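4. Setting up the village alert line

This section explains how to prepare the alert line for a new community. The alert line carries reports of attacks, armed groups on the road, missing persons and burnt or abandoned houses to the duty desk. Please read the whole section one time before you begin. The work needs two persons, one at the duty desk and one in the village.

Before you start

You need the handset, the SIM card from the Nisico pack, the contact sheet signed by the village head, and the area code list. The area code of Drirnach is 352. If your community is not on the list, stop here and ask the duty desk for a code. Do not use the code of the neighbour village, even for a short time.

4.1 Registering the handset

1. Switch on the handset and wait until the signal bars are steady.
2. Open Settings, then Alert Line, then New Community.
3. Type the area code and press Confirm.
4. Type the names and numbers of 3 contact persons. At least one of them must live inside the village.
5. Press Send. The duty desk answers with a short text that has the word ACCEPTED in it.

Note: If the answer does not arrive in 10 minutes, move to a higher place and send again. Do not register the same handset two times with different codes.

Caution: The contact sheet has the names of people who may be in danger. Do not photograph it and do not send it by any public messaging service. When registration is finished, return the sheet to the duty desk in a closed envelope.
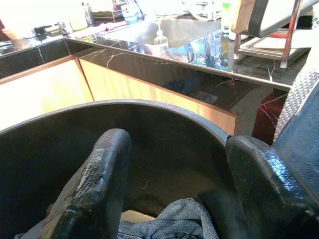 Community Safety Desk, Ristalach District

4.2 Making the test call

The test call is made on Tuesday, in daylight, and the village head must know about it before. A test call at night can make people run from their houses.

1. The person in the village presses and holds the key 1 until the tone is heard.
2. Say "test call", then the area code, then your name.
3. The duty desk repeats the code. Listen to it with care. If one figure is wrong, say "wrong" and begin again from step 1.
4. The duty desk writes the result in the call book.

If the line is busy, wait and try again. The line can serve up to 600 registered handsets, but long calls still block it. Keep the test short.

4.3 What to say in a real report

Give the place first, then what you have seen, then in which direction the people went. Say clearly which part you saw yourself and which part you heard from others. The duty officer passes the report to the police and to the security post nearest to the place.

Caution: Do not follow armed persons to get more details. Do not block the road by yourselves.

4.4 Changing a contact person

When a contact person moves away or does not wish to continue, inform the desk on the same day. Changes for the district are handled by Rozália Rusnák. In her absence, ask for Khalil Srour. The old number stays active until the desk sends the word REMOVED.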